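Sticky Little Drawers and How I Sort Them Out

I have a soft spot for small wooden drawer boxes. There's one on my desk, one by the front door and one in the sewing corner, and every one of them has driven me up the wall at some point because a drawer wouldn't slide.

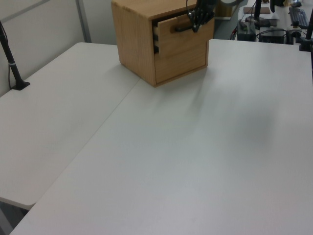 Two drawers, a bar handle on the top one, and plenty of table around it to work on.

So I thought I'd write down what I do when a drawer starts to drag. None of it is hard and most of it uses stuff you already have in the house.

Get it up on a table first

I used to fix mine on the floor with a flashlight in my teeth, and my knees still remember it. A big clear table is so much nicer! Put an old towel under the box if you're fussy about the tabletop (I am). Then empty everything out. Yes, everything, even the dead batteries and the key that fits no lock in the house.

Take the drawers out and number them

Small drawers look the same but they often aren't. On the box by my front door the top and bottom drawers are a hair different, and I spent a whole evening in January sanding a drawer that was only in the wrong slot. Now I pencil a 1 and a 2 on the back before I do anything else.

Find the shiny spot

Turn the drawer over and look along the bottom edges of the sides. Where it rubs, the wood gets a bit polished, sometimes a little darker. If you can't see it, scribble along the edges with a soft pencil, slide the drawer in and out a few times, and see where the pencil has worn off.

Wax before you sand

Please try wax first! A plain white candle stub does it. Rub it along the bottom edges and on the runners inside the box, push the drawer in and out ten times, wipe off the crumbs. My neighbor swears by a tin of Lamex polish, and I've borrowed it and it was fine, but the candle was free. Skip cooking oil. I tried it once and it went gummy and smelled like old fries.

If wax doesn't do it, go over the shiny spot with fine paper, 300 grit or close to it, a few strokes at a time. Try the drawer after every few strokes – you can't put wood back. Then wax again.

Handles

A long bar handle is lovely on a small drawer, much easier than a knob when your hands are full. But do pull from the middle. If you yank at one end the drawer goes in crooked and jams, and then you pull harder, and that's how I loosened the screws on mine. Tighten them from inside the drawer front with a hand screwdriver, snug and no more. If the hole has gone loose, a sliver of toothpick with a dab of wood glue fills it up nicely. Leave it overnight.

While the drawers are out

Vacuum the inside of the box with the narrow nozzle. You'll find things. I got back an earring and a whole packet of Flillside needles I had already replaced.

I like to line the bottoms with leftover wallpaper, cut a smidge small so it doesn't curl up the sides. No glue, so I can swap it when I get bored. For dividers I cut down tea boxes. I did buy a set of Kikby trays once and they were too tall by the thickness of a coin, so measure the inside height and write it on your hand if you have to!

What goes where

Light things up top, heavy things at the bottom. A little box with no feet will tip forward if you fill the top drawer with coins and pull it all the way out (ask me about my toes). Tape, stamps and pens live up top at my house, and the stapler and the spare padlock go below.

The sewing corner one is next on my list. Its bottom drawer has started squeaking, and I've got half a candle left.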